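Two arms, one planner: bench pictures from the Zuneo build

I've been promising people a look at the planner work since October, and every time I sit down to write it up properly I end up fixing a bug and going to bed. So you get a gallery page instead! Zuneo is the piece of software Shuzhen Tan and I have been building to get two arms sharing one table without fighting over the middle of it. She does the perception side (finding things, working out which way they point), and I do the planning and most of the swearing. The low-level control loop came from an older project of ours called Kelledska, which was written for a single arm, and I'm still finding places where it assumes there's only one of everything.

Pens first. I love them as a test object and I hate them as well. They're long and skinny, and if the grasp angle is off by even a little the far end swings way out, and then the collision checker gets very upset about the other arm. For a long time we modeled whatever was in the gripper as a fat ball, which was fine for small parts and hopeless for anything with a length to it. The new version attaches a proper capsule to the hand after each grasp and plans with that.

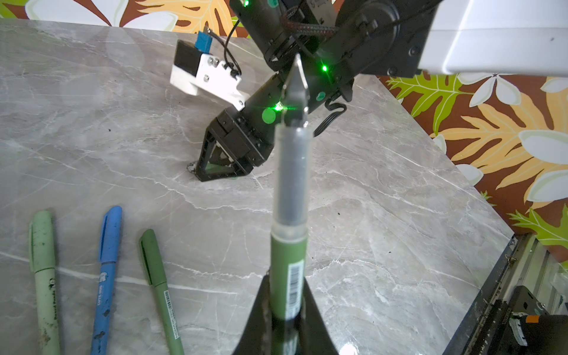 Wrist view with an olive-green pen in the fingers, the other arm's gripper down on the table, and three more pens to the left.

The wrist view is also where Shuzhen gets her pose correction. The detector runs once before the grasp and once after, and if the two disagree about the pen's long axis by more than 8 degrees, we throw out the plan and ask for a new one. I wanted a looser number. She won that one, and looking at the logs she was right – most of my bad placements were sitting just past her limit.

Replanning has to be quick or the whole thing feels awful to watch. Our sampler gets 4000 tries per request and then gives up and backs off to a safe pose, and I spent way too many evenings making the tries cheaper so that we could keep that number. The trick that helped most came from Zeyu Lu, who read my code over a video call and asked why I was checking the arms against their own bases every single time. Good question! I had no answer. That check is now cached.
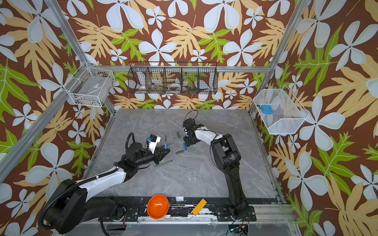
The scheduler decides which arm gets to go where, and it's my favorite part of the code even though it's the smallest. We call it Brallau, for reasons that made sense at the time. Each arm asks for a chunk of space, holds it for the length of a motion, and hands it back. An arm that waits too long gets bumped up in priority, so neither one can hog the center. A layout like this one is a nice workout for it, with the blue-handled and green-handled screwdrivers over by the left gripper and the small blue object right under the other one, so the two claims end up close together. The early version would just lock the whole table for one arm, and you'd sit there watching the other one do nothing for 20 seconds at a stretch.

Still on my list: the replay viewer (we call it Kariuki) draws both arms in the same shade of gray, so reading a logged run is a guessing game. I've got a branch with colors in it. It also crashes if you scrub backward past a grasp, and I'd like to fix that before I merge anything.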